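A week with the Skalik suturing rental

Posted Saturday, filed under bench work 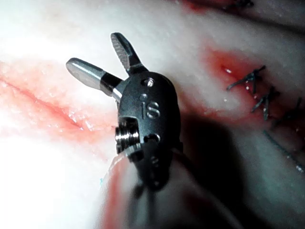
What I was renting

I run a small bench lab that teaches knot tying and tissue handling to people who are new to robotic instruments. For years we used straight laparoscopic tools in a box, and that was fine for the basics. Students kept asking for time on wristed instruments, and I couldn't tell them much, having had very little time on them myself.

Skalik rents out a practice package by the week. You get two instrument arms on a short rail, a console with hand controls and foot pedals, a close-up camera, and a tray of instruments that are past clinical use and sold on for training. They also supply the tissue, which comes in a cold box from a company called Clarby. I paid for one week in October, plus the extra tissue pack. Nobody gave me a discount and Skalik hasn't seen this post.

Delivery and setup

The crates came through Travside, the freight company Skalik uses. They called the evening before and again from the parking lot. The console crate is heavy. We needed two people and a pallet jack to get it over the door sill, and I would measure your doorway before you book. Ours had 40 millimeters to spare.

Setup took most of a morning. The printed guide is good up to the part where you seat the instruments, and then it sends you to a video that is for an older rail. Samer Yammine at Skalik talked me through it over the phone. The trick is to bring the sterile adapter down flat until both sides click, and only then slide the instrument in. If you do it in one motion the wrist won't home, and you get an error 17 with no text to go with it. He said the guide is being rewritten.

How the instruments feel

Used instruments were my main worry. The needle driver I spent the most time with had a fine grip pattern on the inside of the jaw, and the little ridges still looked crisp up close. It held a curved needle without letting it roll. I could load it at the angle I wanted and it stayed there through the bite.

The wrist is the reason to rent this package. Coming in from the side with the jaws open, you can reach down to the edge of a cut without swinging the whole shaft across your own work. With straight tools my students end up turning the pad around to suit their hands. On this one we left the pad where it was.

One of the instruments in the tray had a slack cable. The jaws closed, but the wrist lagged behind my hand on the left turn. Skalik sent a replacement the next day with no argument. I would still test every instrument in the tray on day one, before you have a room full of people waiting.

There is no force feedback. You learn to judge tension by eye, from how the tissue gathers and how the thread lies. I broke a lot of thread the first afternoon. By the third day I was breaking much less, and the knots were sitting flat. Dark thread on pale tissue helps. I tried a light thread from our own stock and lost sight of it all the time.

The tissue

I have mixed feelings about the Clarby pads. They look right under the camera – wet and pale, with a sheen that gives you the same glare trouble you would get in real work. They take a needle well. A stitch placed too close to the edge will pull through, and students need to see that happen.

They don't keep, though. The label says to use an open pad within the day, and I would treat that as a hard limit. We left one out over lunch with a damp cloth on it and the surface went tacky. You also need a plan for disposal. Our building wanted a form for it, and I didn't know that until the first bag was full.

Camera and light

The camera is sharp at close range. Focus is shallow, so anything nearer than the instrument tip goes soft, and you get used to keeping the tip and the wound at the same depth. The light is strong and there are only three levels. Even on the lowest one I had patches of the pad wash out to white. Tilting the pad a little helped more than turning the light down did.

Also watch your own shadow. The instrument throws a wide one when the light sits off to the side, and the tail of your suture can end up in it just when you want to pick it up. I moved the light twice before I was happy.

Compared with the other one I tried

Last spring I had a demo day with the Fuentealba trainer. It is lighter, it sets up in under an hour, and the software scores your path length and time. It also uses its own simplified graspers and foam pads. For first-timers I might still pick it. The controls are easier on the hands and there is nothing to throw away afterward.

For people who have already done their foam hours, I would go with Skalik. The gap between foam and tissue is large, and a week is enough to get across a good part of it.

What I would change

The foot pedals slide on a smooth floor. We taped them down. The console fan is loud enough that I had to raise my voice to coach from the other side of the table. The booking page only shows full weeks, and I know several small programs that would gladly pay for three days.

I would also like a clear statement on how long they will keep supporting this version of the rail. The contract mentions parts through 2032, but that is for buyers, and the rental terms leave it open. I asked and am waiting to hear.

Would I book it again

Yes, for the spring group. I have put us down for one week with a double tissue order, and I'm asking for 50 extra lengths of the dark thread. If Samer gets back to me about the rail I will add his answer here.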